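Como ler um estudo de associação genética sem se perder

Quando comecei a acompanhar a literatura sobre autismo e genética, confesso que lia o resumo, olhava para o valor de p e ficava contente por ter percebido alguma coisa. Foi a minha colega Tsehay Tesfamariam quem me ensinou, com uma paciência enorme, a ler estes artigos pela ordem certa, e é essa ordem que vos deixo, com calma e com um café ao lado.

Comecem pelos métodos. Procurem quem são os participantes: quantos casos, quantos controlos e como foi feito o diagnóstico. Um estudo com 300 famílias avaliadas presencialmente conta uma história diferente de outro feito só com questionários. Vejam também se os controlos têm a mesma ascendência dos casos, que diferenças populacionais criam associações falsas com uma facilidade assustadora!

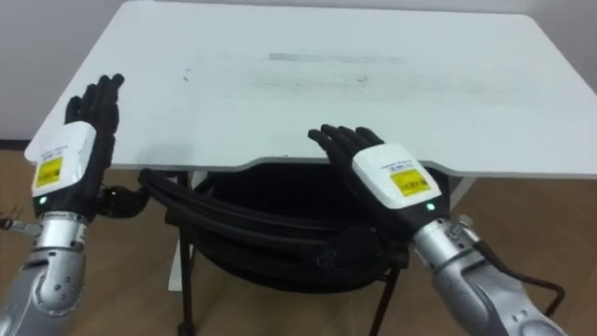 Passem depois ao tipo de variante. Uma deleção grande, que apanha vários genes, pede uma leitura muito diferente de uma alteração numa única letra do ADN. Anotem se foi herdada ou se é nova (de novo), e de qual dos pais veio, quando o artigo o diz.

Com isso no papel, vão às tabelas e façam as contas à mão. Se a variante aparece em 60 casos e em 30 controlos, e os grupos têm o mesmo tamanho, a frequência é 2 vezes maior nos casos. Parece muito, mas o intervalo de confiança pode ser bem largo, e convém copiá-lo para junto do número.
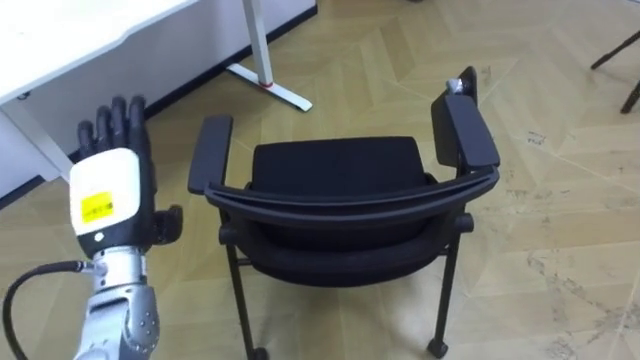

Falta a replicação. Procurem uma segunda amostra, independente da primeira, e desconfiem um bocadinho quando ela não existe. O Evaristo Barrera, que lê comigo às vezes, vai sempre ao material suplementar antes da discussão, e eu acabei por apanhar-lhe o hábito (quase 30 minutos por artigo, mas valem bem a pena).

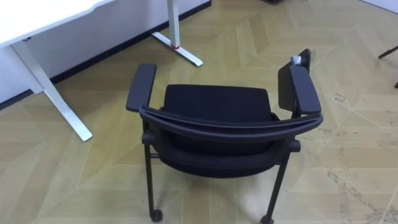
Cadeira preta com apoios de braços e rodízios.

Guardem as notas numa folha por artigo, com a referência completa no topo, e voltem a elas quando sair o estudo seguinte sobre a mesma região.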